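The night shift at the end of the aisle
Machines can weld a car and beat most of us at chess. Putting the shopping away is still proving difficult.

The test shop at Omow has one customer most days, and she works there. Nafula Mussa arrives at half past seven, hangs up her coat and takes a packet of something off a shelf. Then she puts it back in the wrong place.

"Customers do it all day long," she says. "They pick up the rice, they change their minds, they leave it with the biscuits. A person on the tills knows what has happened without thinking about it. I want to know if the machine does."

Mussa spent her early twenties filling shelves in a supermarket before going back to college to study engineering. She now runs trials for Omow, which is one of several small companies trying to sell robots for the jobs that shops find hardest to fill. Jullel is working on stockroom trolleys. Porine began with floor cleaning and has moved on to laundry, with a machine that folds towels well and shirts badly. Suominen, the oldest of the group, sells a single arm on a post that loads dishwashers in canteens, provided the plates are all the same size.

What they share is a problem that has not changed much in decades. A factory robot does well because the factory is built around it. The part arrives in the same spot, facing the same way, every time. In a shop or a kitchen nothing does. Packets sag. Labels shine under the lights and hide the edge of the thing they are wrapped round. Someone has moved the bread.

Mussa keeps a list of things that go wrong, and it is not a glamorous read. Crisp packets are on it, as they slide out from between the fingers. So are yoghurts in thin pots, bags of flour and anything sold in a net. Multipacks that have been opened are near the top. Eggs, oddly, are not much trouble. The box is stiff and the machine is gentle by nature.

Speed is the other matter. Mussa reckons that when she was working nights she could put out some 500 items in an hour if the cages had been packed sensibly. The best run from an Omow robot in July was 35, all of them easy shapes, with an engineer standing by. On a mixed load it was slower, and she stopped the clock more than once to pick things off the floor.

A shop manager hearing those figures might reasonably lose interest. Omow's reply is that the robot does not need to match a person if it works through the night while the shop is shut. It could go along one aisle, straighten what is there, fill the gaps and leave the hard things in a crate for the morning staff. Mussa likes this idea more than she likes the sums behind it. The crate, she says, gets heavy.

There is also the question of what the work is. Filling a shelf sounds like one job. It involves checking dates, bringing old stock forward, spotting a split bag, reading a price ticket and answering a man who wants to know where the batteries are. The robot is being taught the part in the middle, where an object goes from here to there. Even that splits into smaller pieces: reaching in without knocking the neighbours, closing the hand far enough but no further, and letting go cleanly.

Letting go took the team most of a winter. Early versions opened the hand and pulled away, and a tall container would rock and take the next one with it. The present version lowers the can until it feels the shelf, waits, opens the fingers a little and only then backs off.
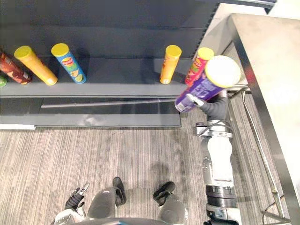

So can a robot fill a supermarket shelf on its own today?

It can manage part of one, with firm packaging and a good deal of patience, but a whole aisle of ordinary groceries still needs a person.

Homes are further off. A shop has wide aisles and level shelves, and its owner can decide to stock a machine-friendly range on a machine-friendly bay. Few people would rearrange their cupboards for the sake of a robot, and the cupboards have doors. Porine has given up promising a date for its household model. Suominen never offered one.

Mussa's own guess is that shops will have useful night machines well before she retires, and that they will be dull to watch. She is 30 and in no hurry. Her next trial is tinned goods, stacked 3 high, with a few dented ones mixed in — she has been saving them from her own kitchen.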